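Workshop > Making and Mending > Home Robots > Arms and Grippers

Print this page | E-mail this page

Forum | Guides | Parts Swap | Members | Search

Simulated arm picks up dice all night, should I believe it before I buy?

Posted by halfturn

I have one end of a bench in the shared workshop at Borninley and a plan to put a second-hand arm on it. The job is silly but useful to me. I make board games in small runs and every box needs the right dice in it, one of each colour. I'm fed up with sorting them by hand, and I thought an arm with a plain two-finger gripper could pick them off the table and drop them in.

Before spending money I've been building the whole thing in a simulator. The bench is there, the arm is bolted to its plate at the back corner, and I've even put the shelf up on the wall, mostly because I got carried away one evening. I've used the free Vudar package, as that's what the others here had on their machines.
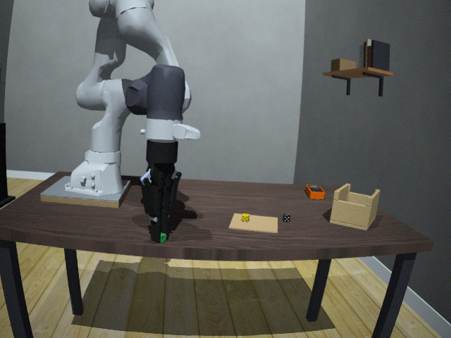 My trouble is that it works too well. I ran the pick 100 times with the dice dropped in different spots and it never missed once. The gripper comes straight down, closes, lifts, and away it goes. I don't trust that. I've never made anything that worked 100 times in a row, and that includes a door. The person selling the arm says that if it works in the simulator it will work on the bench, which is what I'd say too if I had an arm to sell.

What is the simulator leaving out? And is there a way to make it tell me the truth before September, when I lose my bench space unless I've got something to show for it?

Posted by Hopkin_bench

You're right not to trust it. A clean run like that mostly tells you the simulator knows where everything is, and it does, because it put it there. Is your pick routine being given the die's position by the software? I'd bet it is. On the real bench you'll need a camera or a jig to find each die, and that's where your misses will come from.

Things I'd change, in this order:

Stop handing it perfect positions. Add a random error to every one, a millimetre or two either way, then more until it starts to fail. When it fails you've learned something.

Turn the dice. If they all land square to the fingers you've given yourself the easy case. A die sitting at 45 degrees will either twist round as the fingers close or get caught by its corners and ping off across the room.

Lower the friction. The default figures in these packages are often generous. Shiny plastic dice in hard finger pads are slippery little things, so look at what the pads on the real arm are made of.

Check the table height too. Your fingers go nearly down to the wood before they close. In software the top is dead flat. Ours at Ultcombe had a dip in the middle that you could see light under with a straight edge, and the first arm we put on it spent an afternoon poking the bench.

None of that costs anything. If it still gets through a decent batch with all of it switched on, I'd be a bit less grumpy about the idea. Only a bit.

Posted by mostlyglue

just buy it. mine dropped loads at first and now it doesnt. you can fiddle with a simulator for ever

Posted by oldbelt

I don't agree with the reply above, though I do see the appeal. I bought first. My arm was £175 with a bent finger and no power supply, and I spent longer on the mounting than on any of the code. A thin board under the plate is fine on a screen. On mine the board flexed every time the arm swung out, and the tip ended up 8 mm from where it should have been. I bolted it through to the bench frame in the end.

Before you hand over any money, ask the seller to send the arm to the same point 30 times and mark where the tip lands on a bit of paper. If the marks make a tight little cluster, good. If they wander about, walk away, or offer a lot less. A seller who won't do that has answered you.

I'd also ask if you need an arm at all. For one die of each colour, a few tubes with a slider at the bottom would do the job and never need restarting. Less fun to show people, I'll give you that.

Posted by halfturn

Thanks all. Yes, it was being given the positions, so that's me told. I put in the random error and turned the dice and it's now missing plenty, which is oddly cheering. I've asked the seller about the paper test and heard nothing back so far. Going to sketch the tubes as well, but quietly.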